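Speaker notes – perception/planning handoff talk, Monday, April 14, 2025

Slide 1. Hi, thanks, skip the bio. Marisa D'Amico did the planner half, I did perception. Questions at the end pls.

Slide 2. The problem. Pose estimator gives one answer, planner believes it. Shiny bowls, clear jars – answer is often wrong and very confident. Tell the Savden story (short!! went over last time).

Slide 3. What the wrist view has to deal with. Leave it up a few seconds, let them look. 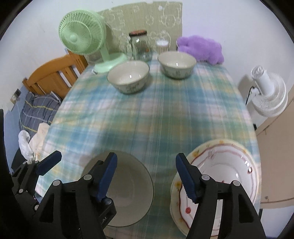
Wrist view, fisheye, before rectification. Bowls near and far, clear jar at the back.

Point at: the two overlapping floral dishes, bottom right. Right finger covers part of them. Segmenter likes to merge these into one blob. Also highlights on the rim = fake edges. Plaid cloth doesnt help.

Slide 4. Fix. Keep 16 pose hypotheses per object, not one. Planner scores grasps across all of them, drops anything that only works for four or fewer. Cost: about 21 ms per cycle. Italo will ask about the GPU – same one, no change.

Slide 5. Masking the fingers. Render them from joint state, subtract, dilate a bit. Was a hand drawn mask untill October, dont mention unless asked.

Slide 6. Replay tool (Dustik). 2000 logged frames, runs overnight, diffs against last build. Demo if wifi ok, otherwise the clip.

Slide 7. Still open – clear plastic, stacked bowls. Repo link, then questions.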